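Workshop / Toys and Games / Sorting and Storing Loose Blocks in Clear Bins

How to Sort and Store Loose Blocks in Clear Bins

By Jasper Claeys

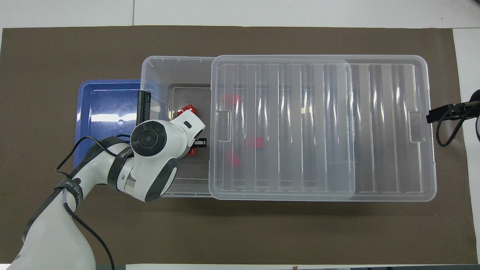

Most block collections end up in one big tub. That works until someone wants a particular block, and then the whole tub gets dumped on the floor. A better setup is several clear bins with lids, one color to a bin, and a small tray kept next to them for whatever you haven't dealt with yet. This page covers sorting the blocks, cleaning them, filling the bins and putting the lids on so they stay on.

I did this with a mixed lot of 400 blocks and it took one evening. A bigger lot goes faster per block once the bins are laid out, but it is tiring work, and I would split anything near 3,000 pieces over several days.

What you need

Clear plastic bins with separate lift-off lids. Mine are from Rolline. Any maker is fine as long as you buy all the bins in the same size, so that the lids are interchangeable and the bins stack.

A shallow tray in a color that doesn't match any of your blocks.

A mat to work on. Plain and dark or mid-toned is best. Patterned tablecloths make small pieces hard to see.

A dishpan, mild dish soap, a soft brush and two old towels.

Masking tape and a marker for labels.

Choosing the bins

Buy clear or lightly frosted plastic. Solid-colored bins look neater on a shelf, but you will be opening them all the time to check what is inside. Frosted or ribbed lids blur the contents a little, and you can still tell red from yellow through them. If you need to read lettering or see small details on the pieces, get a smooth lid.

Low and wide is better than tall and narrow. In a tall bin the pieces you want are always at the bottom, and a child reaching in will tip it. Rounded inside corners are worth looking for too. Dust and crumbs collect in square corners and are hard to wipe out.

Check the lid before you buy. Lay it on the bin and press on each corner. If one corner pops up when you press the opposite one, the lid is warped and won't get better at home. I had to return two for this.

Step 1. Set up the table

Clear the table and lay the mat down first. Put the bin you are filling in the middle, with its long side facing you, and the tray to the left of it. If you are left-handed, you may want the tray on the right. Leave the other bins on a chair or on the floor beside you. Sorting into all of them at once sounds faster, but the table gets crowded and pieces go in the wrong place.

Step 2. Pull one color at a time

Start with the color you have the most of. Spread a couple of handfuls on the mat, pick out that color and drop it in the bin. Sweep the rest back into a cardboard box and spread out the next handful. Go through the entire lot this way before starting on the second color.

It seems slow to handle the same blocks more than once. The second and third passes are much shorter than the first, and by the time you have three colors done, the remainder can usually be finished in one go.

Anything you can't place goes in the tray: broken pieces, parts from other toys, game markers, beads. Don't stop to decide about them now.

Step 3. Wash what needs washing

Solid plastic blocks can go in warm water with a little dish soap. Scrub with the soft brush, rinse, and spread them on a towel in a single layer. Turn them over after an hour. Hollow blocks hold water inside, so shake each one and leave it open side down overnight.

Don't soak wooden blocks. Wipe them with a barely damp cloth and dry them right away. The same goes for anything with a paper sticker on it.

Wash the bins while you are at it. Skip the dishwasher unless the maker says it is safe, as thin lids can warp in the heat.

Step 4. Fill the bins

Make sure everything is fully dry. Fill each bin no more than two-thirds of the way. A full bin is heavy, and the blocks on top push the lid up. For the size I use, 100 medium blocks is a comfortable load.

If a color has only a few blocks, combine it with another one that is easy to tell apart. Red and yellow share a bin well. Dark blue and black don't, especially in the evening.

Step 5. Put the lid on

Line up one short end first, then lower the other end and press along both long sides. With a loose lid that just rests on the rim, slide it across until it drops into place, and run a finger around the edge to check. A block standing on end is the usual cause of a lid that rocks. Lift the lid, give the bin a gentle shake and try again.

While you are working, you can leave the lid pushed to one side with part of the bin open. This is handy for dropping in stray pieces. Leave it hanging too far over the end, though, and a bumped elbow will send it to the floor.

Step 6. Label and stack

Put the tape on the short end of the bin, not on the lid. Lids get swapped. Write the color and the kind of block. Stack no more than three high if children will be using them, with the heaviest bin at the bottom.

Step 7. Empty the tray

Go through the tray last. Return game parts to their games, throw out anything cracked or sharp, and keep one small bag for real unknowns. I look through my bag every March and most of it gets thrown out then.

After that, keep the empty tray beside the bins. Stray blocks from under the couch go in it during the week, and it takes a few minutes to put them away once it starts to fill up.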